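Cordero Oral History Project
Progress report to the Fimell Fund, second installment

Hello again, and thanks for being patient with me while I got this one written up! The short version is that the interviewing is going well, the transcribing is behind, and the money is mostly where I said it would be. The longer version follows.

When I last wrote, I was still going door to door in Cordero asking people who used to work on the old Stistel newspaper whether they'd sit down and talk to me. I had a list, a recorder and a bad map. Most said yes, a few said "come back after the harvest," and one hung up on me twice (then called me back in April and talked for two hours straight, so you never know). The paper ran for decades and closed without leaving much of an archive, and what's left is in people's heads and garages.

I've now got 80 hours of recorded conversation. That's more than I promised for this stage, and it's a mixed blessing. Every hour of tape takes me most of a day to type up properly, especially with the pressroom folks, who all learned to talk over machinery and never quite stopped shouting. The reporters are easier to hear but harder to pin down. Ask a retired reporter a question and you get a question back.

What has surprised me most is how little they want to talk about the big stories. I went in ready for the flood and the mill strike, and I do have good material on both. But what they come back to is the small stuff: who got the byline, who got blamed for the misspelled name in the obituary, what the newsroom smelled like at two in the morning. One former typesetter spent forty minutes on a single headline that ran upside down. I'm keeping all forty minutes.

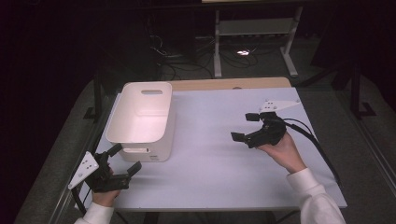
Tabletop with an open white bin.

On to the documents. People keep handing me things at the end of an interview, usually when I've already got my coat on. So far I've logged 1341 items, counting letters, press passes, contact sheets, clippings and the notebooks (oh, the notebooks!). I use Gelix for the catalog, as I said in the proposal, and I'm happy with it now that I've stopped fighting the date field. Half of these clippings have no date on them at all, so I put in a decade and a question mark and move on.

Scanning is the slow part. The 200 contact sheets need to be done at a higher resolution than I planned for, and that eats storage. I'd like to move a little of the travel line over to cover a second drive. I've been getting rides to the farther interviews, so travel came in under budget and the total wouldn't change. Let me know if you need a form for that.

I also need to own up to a delay. I told you the first three chapters would be in your hands by now, and you're getting two. The third is about the women's page and I had it drafted, but then I met somebody who had edited that page for eleven years and she disagreed, kindly and at length, with nearly everything in my draft. She was right. I've thrown out the opening and I'm starting over with her account at the center. I think it's going to be the best chapter in the book, but it isn't ready.

Permissions are in good order. Everyone I've recorded has signed a release, and 3 of them have asked to read their sections before anything goes to print, which I've agreed to.
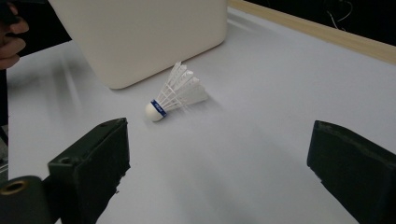 Will the recordings be open to the public once the book is done?
Most of them will, through the library in Cordero, and the few that people asked me to hold back will stay closed for as long as they want.

Coming up next, I've got a handful of interviews with the delivery drivers, who I foolishly left until last and who apparently know everything. After that I'm staying home to type. You'll get the women's page chapter as soon as its editor has had another look at it, and I'll send the revised budget sheet separately along with the receipts, including the crumpled one for parking.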